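Villham, September 7, 2018 – Darudwood, the Villham-based textile reuse company, will open its annual winter clothing and bedding collection on Monday with 14 drop-off points in three towns, the largest number since the program began. Collection will run until the middle of December.

The company is asking households in Villham, Skoltthorpe and Quan for clean, wearable warm clothing in all sizes, along with blankets, towels and sheets. Fleece tops, sweatshirts, sweaters and heavy socks are in the shortest supply. Children's sizes are needed most, as they have been in each of the past three winters.

Last year's collection brought in 791 bags from the three towns. Of those, 628 were sorted and passed on to shelters, schools and family support groups before the end of the season. Another 151 held items too worn to be used again as clothing and were sent for recycling into cleaning cloths and padding. The remaining 12 could not be used at all, in most cases after damp had got into the bags.

Darudwood has set a target of 1,000 bags for this season. To help meet it, the company has leased a second sorting room at its Skoltthorpe depot and will add an evening shift on Tuesdays and Thursdays from the start of October. The extra room has space for two more folding tables and a separate rack for coats.

"We have had good support from Villham from the beginning, and Skoltthorpe was not far behind," the company said in a statement. "Quan joined last year with one drop-off point at the public library. It filled up within days, so this year Quan will have four."

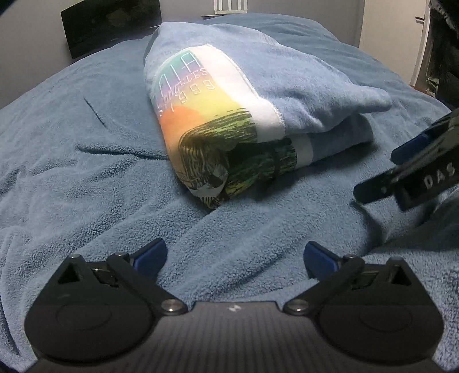 A folded fleece with a printed graphic, on a blue terry-cloth blanket.

Donors are asked to follow a few simple steps when getting items ready. Clothing should be washed and fully dry before it is bagged. Zippers should be closed and pockets emptied. Tops are best folded in thirds and rolled, with any printed design facing out, which lets sorters see the item without unfolding it. Printed and plain garments are equally welcome, and small marks or faded lettering are fine as long as the fabric is sound.

Blankets and towels should go in a separate bag from clothing. They are weighed and stored in another part of the depot, and mixed bags have to be opened and packed again by hand. A strip of masking tape with the word "bedding" on it is enough of a label. Each bag should be light enough for one person to carry and should be tied at the top.

The following items cannot be accepted: pillows, comforters with feather filling, electric blankets, mattress covers, single shoes, underwear that has been worn, and anything that has been in contact with paint or motor oil. Residents with questions about other items can ask at any drop-off point during opening hours.

In Villham, bags can be left at the Darudwood front office, the fire station on Mill Street, both branch libraries and the community pool. Skoltthorpe drop-off points are the depot, the town hall lobby, the high school gym entrance, the bus station and the grocery store on Station Road. Quan residents can use the public library, the elementary school, the senior center and the farm supply store. Opening hours differ by location and are posted on the door of each one.

Bags should not be left outside when a drop-off point is closed. Rain damage was the main cause of loss last year, and the company will not place outdoor bins at any location this season.

A home pickup service will again be offered to residents who cannot travel to a drop-off point. Pickups take place on Wednesdays – mornings in Villham and Quan, afternoons in Skoltthorpe – and must be booked by phone at least two working days ahead. There is no charge, and there is no minimum number of bags.

Sorted clothing will be handed out from the first week of October. Groups wishing to receive items can apply through the Darudwood front office, where a one-page form is available. They will be asked for a list of sizes needed, a delivery address and the name of a contact person. Groups that received clothing last year do not need to apply again but should confirm their sizes by the end of September.

Schools and workplaces may also hold their own collections. Darudwood will lend rolling bins and provide printed signs on request, and will pick up full bins at no cost. Six workplaces in Villham have already signed up, along with the high school in Skoltthorpe.

The season's final totals will be published once sorting has finished. Any items left over will be kept in storage at Skoltthorpe for emergency requests during the winter months.

About Darudwood

Darudwood collects, sorts and redistributes used clothing and household textiles in Villham and nearby towns. The company runs a front office in Villham and a sorting depot in Skoltthorpe. Its work is paid for by the sale of recycled cleaning cloths and by service contracts with local businesses.

Recent releases

Skoltthorpe depot to close for floor repairs
Four drop-off points confirmed for Quan
School uniform exchange returns to Villham library
New price list for recycled cleaning cloths
Summer bedding collection: final totals

Press contact: Darudwood front office, Villham | © 2018 Darudwood. All rights reserved. | Back to top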